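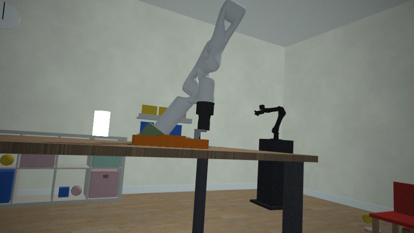
How much of the grant has been spent so far?

Of the 2,000 hours of tutoring the grant pays for, 1,753 had been delivered by the end of July. Spending on tutor pay is in line with those hours. The travel line is underspent and the printing line is slightly over, for reasons given below.

Enrollment

We have 111 adults enrolled in the Brulisura evening reading program. Most came to us through the library or through a friend already in a class. The waiting list for the beginner level is still longer than we would like, and we did not open a second beginner group in the spring as planned. The tutor we hired for it took a full-time job before the start date. Güven Yalçınkaya has taken four of the people on the list for one-to-one sessions in the meantime.

Attendance

Attendance held up well through May and dropped in June, when shift patterns at the packing plants change. We moved the intermediate class from 6:00 p.m. to 7:30 p.m. and got some of those learners back. The Sunday class at the Nartey branch library has the steadiest attendance of any group. Parents can bring children to the story hour next door, and several have told us this is why they chose it.

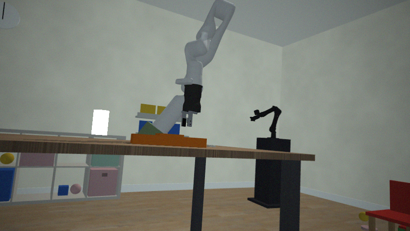 Long table with tray, side view.

Materials

We bought 200 copies of the Brallell workbook, levels 1 and 2. Level 1 is working well. Level 2 moves too fast in the chapters on forms and letters, and tutors have been making their own practice sheets to fill the gap. This accounts for the printing overspend. Vasiliki Vlachopoulos is collecting the sheets into one packet so that each tutor does not have to start over.

Travel

Fewer learners asked for bus passes than we budgeted for. We would like to move the unspent part of this line to printing and ask for your approval to do so.

Assessment

Learners take a short reading check when they join and again after each block of classes. The second round is finished for the intermediate group only. Beginner results will be in the next report.

Next period

Hire a tutor for the second beginner group.
Finish the Level 2 practice packet.
Agree on room times with the Nartey branch for the fall.
Move attendance records from paper to Movow, starting with the Sunday class.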